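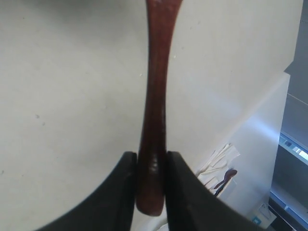 Contrôle après défaut, poste de préhension Jallomura
Version commentée, à garder près du pupitre

Je remets la liste à plat après l'arrêt de mars, et comme d'habitude j'ai trop de choses à dire, donc les commentaires sont longs (désolée !). Pour mémoire : le bras a lâché un manche en pleine montée, défaut 143 au pupitre, et on a redémarré deux fois sans chercher plus loin. Mauvaise idée.

1. Arrêt d'urgence testé, bras à l'arrêt complet
OK. Je le fais avant tout le reste, même quand on me dit que ça vient d'être fait.

2. Doigts de la pince : usure, propreté, jeu
OK après nettoyage. Il y avait un film gras sur les faces intérieures, et avec un manche en bois verni ça ne pardonne pas. Chiffon sec, pas de solvant !

3. Point de prise
À surveiller. On serre dans la partie basse du manche, le bout arrondi dépasse à peine sous les doigts. Moi je préférerais remonter un peu, mais il faut refaire l'apprentissage et Dradar n'a pas encore répondu.

4. Force de serrage
NON CONFORME au premier passage : 92 N demandés, et 15 de moins à la mesure. Raccord Hordiienko resserré, nouvelle mesure correcte. C'est sans doute là que tout a commencé, mais je ne signe pas une cause sur un seul essai.

5. Détection de perte de pièce
NON CONFORME. Le défaut est bien remonté, sauf que le bras a fini sa course avant de s'arrêter. Demande ouverte chez Kovska, vitesse réduite en attendant.

6. Zone de travail dégagée
À revoir. Les papiers, je les veux hors de portée du bras, je l'ai déjà écrit la dernière fois...

7. Essai à vide puis en charge
8 cycles, aucune chute. Reprise autorisée en vitesse réduite seulement, points 3 et 5 laissés ouverts.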